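Folding shirts this month, a thread. I bought 17 secondhand tees from the Wróbel outlet in February and they all came stuffed in one bag.

First thing: get a big surface. A bed is too soft and the shirt sinks into it. I push two tables together and use the near one. Pale tops are good, you can see the edge of a colored shirt right away.

Second: shake it out before you do anything else. A bunched-up tee hides a sleeve inside itself and you end up folding around the lump.

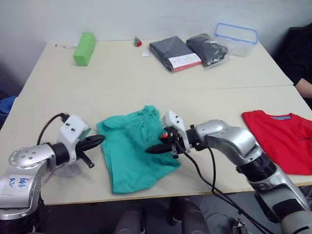
Third: find the collar, then the shoulders. Lay it face down, smooth from the middle out. Sleeves go in, sides go in, then bottom up to the collar in thirds.

I tried the Priltus folding board for a week. Fine for mediums. Anything bigger hangs over the sides, so it went back in the closet.

Thin cotton creases more than the heavy stuff. The Bakum ones are heavy and stay flat. The thin ones I fold the same night they get washed.

11 done so far. The rest are tomorrow morning. They're going in the Vidier drawer standing up, darkest at the back.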